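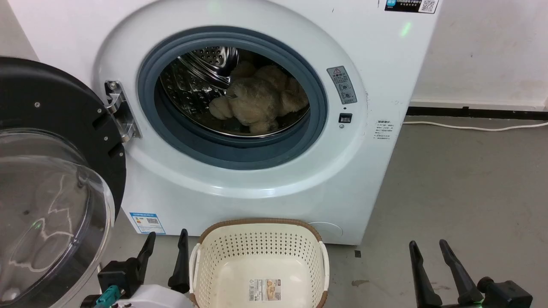 Dundness, July

Food Prep II, handout 2 — Spice pastes and curry bases
Instructor: Leonora Dela Peña

Bring an apron and a notebook. Class starts 9 a.m. sharp, we lose the stoves at noon.

Toasting first. Dry pan, medium heat, whole seeds only. Coriander and cumin together, fenugreek on its own (burns fast, goes bitter). Stop when you smell it. Tip out of the pan right away.

Grinding — dry stuff before wet. Then shallots, garlic, ginger, soaked chilies. Splash of oil if the blades stick, no water.

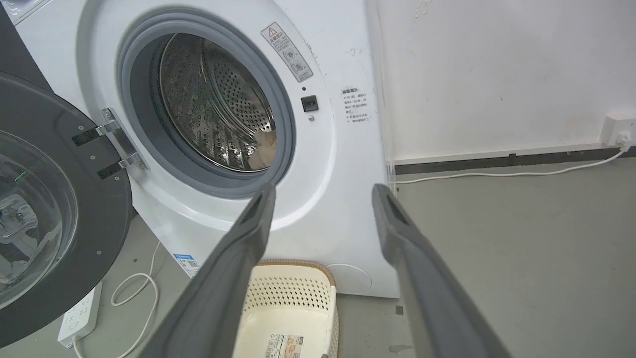

Frying the paste: low heat, more oil than you think. Keep stirring. Ready when the oil seperates and the color goes a shade darker. Over 20 minutes for a big batch, dont rush it.

Coconut milk: one 400 ml can per batch. Half in first, let it bubble, then the rest.

Storage. Cool, jar, thin layer of oil on top. Fridge one week or freeze flat in bags.

For next time: make one paste at home, write down what you changed. Read the Safavi pages on souring — tamarind, lime, dried lime.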